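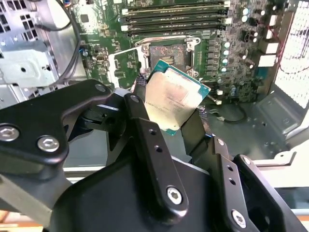
Seating a processor is the fourth task in the club's PC service challenge, and it is the one most new teams get wrong. This page covers how we set it up, teach it and score it. Read the Tadier arm safety sheet first if you have not been signed off. By the time you start, the load plate should be swung all the way open, with the gripper pads on two opposite sides of the chip and the contact area of the socket clear. If the plate is only half up, the left finger linkage will hit it on the way down.

What you need

The practice tower, side panel off
The practice processor (the dead one, in the box marked Olent)
The fixture plate
The arm, warmed up for 5 minutes with the idle routine
The wrist camera feed open on the laptop
A hand light

Do not use the good processor for practice. It comes out in December for the regional round and goes back in its bag afterward.

Step 1. Place the tower

Lay the tower on its side on the slatted bench with the open side up. Push it against the end stops until it quits moving. Every saved position in the program is measured from those stops, so a tower that sits a little crooked will throw off everything after it. Power supply unplugged from the wall, always.

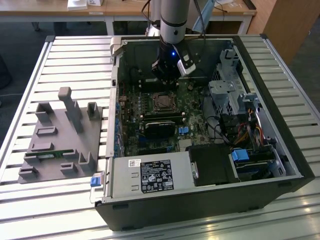

Set the fixture plate to the left of the tower and clamp it. The plate holds the parts the arm picks from and puts back. Teams print their own, and the file in the shared folder is only a starting point. Nillach's version had holders that were too tight and the arm pulled the whole plate up with the part, so test each holder by hand first. A part should lift out with two fingers and no wiggling.

Step 2. Open the socket

We do this by hand for the beginner level. Press the retention lever down and out, let it come up, then swing the load plate open. Keep fingers, sleeves and screwdrivers away from the pins. Bent pins cost the team 20 points and cost the club a motherboard.

Advanced teams open the socket with the arm. That is a separate page.

Step 3. Teach the pick

Jog the arm over the processor holder. Come straight down at slow speed and stop when the pads are level with the edges of the chip. Close to the light grip setting. Raise it a short way and look at the camera feed. If the chip has turned in the pads, put it back and try again. Save the point as PICK_CPU.

Some tilt after the lift is normal. Do not try to fix it by squeezing harder. Fix it by moving the pick point so both pads meet the chip at the same height.

Step 4. Teach the approach

Move to a point above the socket and save it as ABOVE_CPU. Check three places for clearance before you go any lower:

The raised load plate
The latches on the memory slots
The edge of the drive cage, if your wrist is rotated

Lalit Goel's team loses the least time here. They come in high, rotate the wrist while still above the case, and only then go down. You can copy that.

Step 5. Lower and release

Match the corner mark on the chip to the corner mark on the socket. Use the hand light, as the marks are hard to read on the camera. Level the chip, then lower in the smallest jog steps. When it touches, stop. Open the gripper a little, wait, and open it the rest of the way. Back out straight up.

Never push down on the chip with the arm. The load plate does the pressing when you close it.

Step 6. Run it

Run the full sequence at slow speed with one person on the stop button. After three clean runs you can raise the speed. The limit for beginners is 41 percent, and the program will not accept more.

Scoring

The task is worth 400 points in total. Full credit means the chip is flat, turned the right way, and the lever closes without force. A dropped chip ends the run. Touching the load plate is a deduction but you may keep going.

Write your saved points in the Iglesias binder before you shut down, with your team name at the top of the sheet. Points that are not in the binder get erased when the next team loads its program.

Updated 5/17/22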